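Cut flowers lasting only 3 days, what am I doing wrong?

wkhaemba
Posted 1 Dec 2025

Hello all. I like to keep a small bunch of flowers on the table, and I am buying them every week from the market in Dendton. 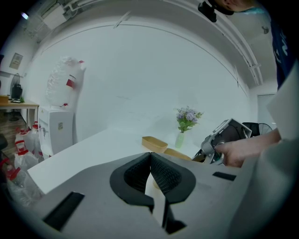

For the last month they hang their heads after three days. I change the water each morning and I cut the stems with kitchen scissors. My neighbor in Clostitz buys from the same seller and hers stay fresh for more than a week. I would be thankful for any advice.

Wycliffe Khaemba

petal_and_post
Scissors squeeze the stem. Use a sharp knife and cut at an angle. Also take off every leaf that would be under the water.

Marrowfat
Angle makes no difference, I have tried both ways for years. Dirty vase is the usual problem. Narrow ones are the worst because you can't get a hand in. Bottle brush, hot water, a drop of bleach, rinse well.

petal_and_post
The angle stops the stem sitting flat on the bottom. I didn't say it was magic.

Marrowfat
Fine, but in a small vase they lean anyway.

tuli88
Do you have fruit near? I lost a whole bunch last February next to a bowl of bananas. And I put a spoon of sugar in the water.

Marrowfat
Please no sugar on its own, it feeds the bacteria. The Cutov sachets are 99 cents and have both things in them.

wkhaemba
Thank you for the many answers. I must admit that I never washed the vase with a brush, only rinsed it. The fruit is in another room, so I think it is not guilty. Does one sachet serve for a small vase, or must I divide it?

petal_and_post
Divide it. Mine says one per liter, so for a bud vase a quarter is plenty.

wkhaemba
Understood. I will buy the brush first and write again when I have had the next bunch for a week.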